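Pemov Tabletop Cell - Set-Up Guide
Section 2: Planning and Budgeting Before You Order

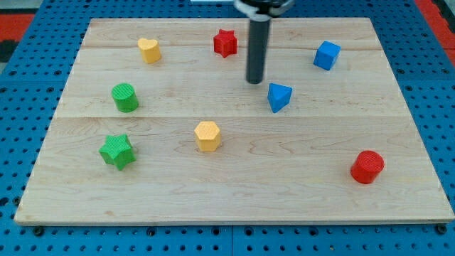
Most of the money wasted on a small robot cell is spent before the first crate is opened. Work through this section with a pencil, a tape measure and whoever signs the purchase orders. It takes an afternoon. Returning an arm takes a good deal longer, and the packing foam never goes back in the way it came out.

2.1 Decide what the cell is for

1. Write down the task in one sentence. "Pick up colored shapes and put them where we say" is a fine task. "Explore automation" is a hobby, and finance will spot it.

2. List every object the gripper will have to handle. Measure the widest and the narrowest. If you plan to use cubes, cylinders, stars and hearts, measure all of them, including across the points of the star.

3. Weigh the heaviest object, then add the weight of the gripper and its mounting collar. Compare the total with the payload on the arm's data sheet. The data sheet figure is for the arm alone, a detail that tends to be printed very small.

Note: Blocks with flat, parallel sides are kind to a new cell. Stars and hearts are less kind. Buy a few of each anyway, but do your acceptance test with the cubes.

2.2 Choose the table

4. Allow for a perforated table with a regular grid of holes. A plain office desk will hold the arm up, but it gives you nowhere sensible to bolt anything, and you will want to bolt things.

5. Check the hole pitch against the base plate before ordering. Adapter plates from Jarnov fit the Wolton table as supplied. For any other table, send us the hole spacing and thread size and wait for a reply.

6. Mark the reach of the arm on the floor with tape. Walk around it. Open every nearby door and cabinet. If a door crosses the tape, move the tape now, while it is still tape.

CAUTION: Do not place the table on casters unless all of them lock. An arm that starts and stops sharply will take its table for a walk.

2.3 Choose the work surface

7. Budget for a removable board on top of the table. Wood is acceptable. It is cheap, it is gentle on a gripper that comes down too far, and small parts cannot drop through it into the holes.

8. Leave a margin of table showing on all sides so that you can reach the bolt holes for clamps and fixtures.

9. Order 2 boards. The first will collect dents during set-up, and it is pleasant to have a clean one ready for the day management visits.

Note: Pale, matte boards make colored objects easier for a camera to pick out. Glossy varnish costs more and works worse, so you may skip it with a clear conscience.

2.4 Add up the real cost

10. Start with the list price of the D'Amico starter package: $3,876. This covers the table, one board, the base plate and the block set. It does not cover the arm. Please read that sentence to the person holding the checkbook.

11. Add the arm, the gripper and the gripper's cable. The cable is a separate line item - we have asked why, and received a brochure.

12. Add $141 for the spare fingertip kit. Order it with the gripper. Ordered later, it ships alone and you pay freight on a box the size of a sandwich.

13. Add the cost of an emergency stop button, if your arm does not include one, and of running power to the table. Extension cords across a walkway do not count as running power.

14. Put staff time in the budget. Allow 7 working days from unpacking to a first reliable pick, and resist any offer to do it over lunch.

CAUTION: Do not cut the emergency stop or the guarding to meet a budget limit. If the total is too high, buy fewer blocks.

2.5 Before you send the order

15. Confirm that the gripper collar matches the flange on the arm. Ask the supplier for the drawing, in writing.

16. Confirm that the supply voltage at the table matches the controller.

17. Confirm the width of the narrowest doorway between the loading dock and the room. The table ships assembled.

18. Keep a copy of the quote and this checklist together. You will need both for warranty registration, covered in Section 3.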